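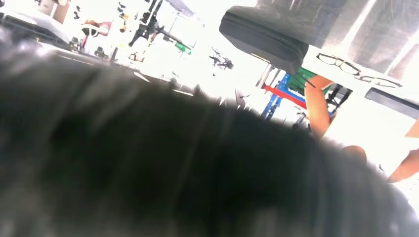
Cleaning a long channel with bare brackets inside - before or after the panel goes on?

Metalwork and Assembly > Fitting and Finishing

kimaro_b
We build dark-painted enclosures with a deep channel along the lower edge. The channel holds a row of stamped brackets in a bare silver finish. Outside length is 803 mm, clear opening is 767 mm. The last batch went to Plarholm and came back with a note about grit in the channel and two brackets with raised burrs at the tabs.

Current order of work: brackets in, panel on, wipe everything down, inspect. The wipe gets the flat faces and not much else. I want to move the cleaning ahead of the panel. My co-worker Comfort Ankrah wants to leave the order alone and add a vacuum step at the end. Looking for input from people who do similar parts.

tetteh_k
Clean before. Once the panel is on you are working through a slot, and anything you loosen drops behind the brackets and stays there. A crevice tool will pull out loose dust. It won't touch swarf held in a film of press oil.

Also check whether the brackets are degreased before they reach you. Ours weren't for most of a year.

sindelar.b
Disagree with Kobina on the order. If you clean and then fit the panel, the fitting makes new debris. Fasteners shave paint, and the panel edge scrapes the channel lip on the way in. You end up with a clean part that has been dirtied by the last operation, and the inspection sheet says it was cleaned.

Clean last. Buy a better nozzle.

tetteh_k
Then the panel fit is bad and should be fixed. It shouldn't be scraping anything.

sindelar.b
It's painted steel sliding past painted steel. Show me one that doesn't scrape.

daeun.oh
Both of you are assuming the grit is all from one source. Brian, what does it look like? Pale flakes, dark flakes, fibers? Put a strip of clear tape along the lip, lift it, stick it to white paper. Do it before the panel and again after. Takes 20 minutes including finding the tape.

kimaro_b
Tape test done on four units. Before the panel: mostly gray dust and short fibers, a few bright slivers near the bracket tabs. After the panel: the same, plus dark paint flakes on the lip. So Boris is partly right. The slivers are what worry me. They are conductive and the flakes are not.
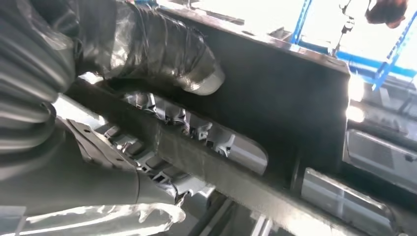
Access is the main constraint on any of these methods. The lower beam forms a lip, and whatever you use has to come in over it. You can see the row of silver brackets back in the opening between the dark panel and the beam, all small angular pieces with tabs, holes and notched edges. Each of those edges catches a cloth. The top face of the beam has faint streaks and specks on it, and the panel looks a bit dusty too, so the flat surfaces need their own pass whatever we decide about the inside.

daeun.oh
With that many notched edges I would give up on cloth in the channel. It sheds, and you'll be putting back the fibers you found on the tape. Use a nylon brush with a long flat handle, with the vacuum running next to it. Brush toward the nozzle.

tetteh_k
Agree on the brush. No compressed air - it drives slivers under the bracket feet.

The burrs are a separate problem. Tumble the brackets before they go in. We had ours done at Madov along with the degreasing and the slivers went away almost completely.

c_ankrah
I'm the co-worker. My objection was never to cleaning early, it was to handling the unit twice. The brush with the vacuum on the open channel is fine with me if the final wipe gets shorter to make up for it.

Tumbling I am less sure of. Dumlao tried it on similar clips and some of the thin tabs bent. They went back to hand deburring.

tetteh_k
Depends on media and load. Small media, low fill. Ask for a sample run and gauge the tabs before and after.

sindelar.b
You still have paint flakes on the lip after the panel goes on. I'd put a strip of film over the lip during fitting, peel it off after, then vacuum. I still say the last operation should be cleaning.

kimaro_b
Plan for the next batch: sample of brackets tumbled and gauged, brush and vacuum with the channel open, film on the lip, panel on, film off, short vacuum along the lip, wipe the flat faces. Tape test at both points. Batch ships to Stesimberg in December, so I'll post the tape results before then.

daeun.oh
Write the unit number on the paper before you stick the tape down. It doesn't write well afterward.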